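Carhuamaca Opens Its Ridge Trail to Overnight Walkers

28 February 2020

If you have ever stood on the quay at Cledodbridge and looked up at the green wall of hills behind the town, you have probably wondered how to get to the other side of it. Until this winter the answer was a long day with a guide and a tight turnaround before dark. Now you can take your time! The Carhuamaca ridge trail has opened to overnight walkers, with beds waiting at the halfway point and a proper path all the way down to the coast.

The full route is 36 miles, starting at the old market square in Cledodbridge and ending at the fishing village of Urard, on the windward side of the island. Most people will want four days. Strong walkers can do it in three, but they will have to hurry through the cloud forest, and that would be a shame.

The first stretch is the gentlest. You leave town past the nutmeg sheds, cross the river on the iron footbridge and follow a farm lane through breadfruit, cocoa and a good deal of very tall bamboo. The lane gives way to a footpath at the second ford. There is a spring on the left a few minutes later, well marked, and it is the last easy water until the afternoon. Fill up there.

Then comes the climb. The trail goes up in long switchbacks to the Carhuamaca saddle, just over 3000 feet above the sea, and the air changes completely on the way. The cicadas stop, the tree ferns begin, and everything grows on top of everything else. Orchids hang off the trunks at eye level. If the cloud lifts (mornings are best) you get both coasts at once, the calm blue one you came from and the white, noisy one you are walking toward.

The new lodge sits a little below the saddle, out of the wind. It is called Skumix, after the small brown frog that starts up outside at dusk and keeps going most of the night. Bring earplugs if you are a light sleeper, or do as we did and lie there listening with the shutters open. There are nine rooms, all simple, all with mosquito nets and a hot shower that runs off the roof panels. Dinner is whatever came up the hill that day. We had pumpkin soup, smoked kingfish and a fried plantain dish with lime and ginger that we are still talking about back at the office.

Beyond the lodge the trail is brand new, and this is the part that has us most excited. Crews spent two dry seasons cutting it along the line of an old mule track that carried coffee to the boats at Urard. In places you walk on the original paving, dark and rounded, with moss in the joints. There are log steps on the steep bits and rope handrails at the two gullies. It's still a real mountain path, mind you, and after rain it is slick. Boots with some tread on them will serve you much better than running shoes.

The third day brings the waterfalls. There are three of them, one above another, and the middle one has a pool deep enough for swimming. The water is cold! Go in anyway. A side path of half a mile or so leads to a lookout over the Urard bay, where you may see tropicbirds circling off the cliff below you.

Urard itself has one street, two churches, a bakery and a beach of coarse black sand. The swimming is rough on the open side, so ask in the village for the cove behind the boat ramp. Several families rent out rooms, and the bakery does coconut bread from six in the morning until it runs out, usually well before nine. The bus back to Cledodbridge leaves from the larger church twice a day and takes a little over an hour by the coast road, with some very fine views if you sit on the right-hand side.
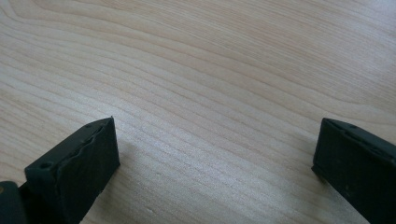

Pale blond wood, with the grain sweeping across the tabletop.

Woodwork is worth a detour of its own while you are in the village. The boatbuilding yard above the ramp makes fewer boats than it used to, and the same hands now turn out bowls, stools and serving boards from trees brought down in storms. You can walk in on any working morning. Small pieces fit easily in a backpack, and larger ones can go back to town on the bus for the price of an extra seat.

Permits for the trail cost 200 island dollars per person and cover the whole route, including the boat shuttle from Urard if the coast road is closed. Children under 12 walk free with an adult. Buy your permit at the visitor office on the Cledodbridge quay, where you can also pick up the new folding map, printed on paper that survived a full day of drizzle in our pockets.

Numbers are being kept low for the first season, with up to 36 walkers allowed to set out each day. Early indications are that the weeks either side of Easter will be full, so write to the lodge soon if those are your dates. A guide is optional as far as Skumix and required beyond it until the last of the signposts go in, which should be done by June. Guides meet their groups at the lodge after breakfast, and the fee is already part of the permit.

As for when to come, the driest walking is right now and on through the spring. The rains pick up in June, the waterfalls get louder and the frogs, we are told, get louder still. The lodge will stay open through the summer and close for repairs in the fall.

One last tip for anyone who isn't up for the whole crossing. A shared taxi runs from the quay to the second ford every morning, which takes the farm lane off your legs and makes the saddle a very doable day trip. Lunch at the lodge is open to day visitors if you let the kitchen know the evening before. Ask for the pumpkin soup, and start back down by two o'clock so you reach the ford in time for the last taxi.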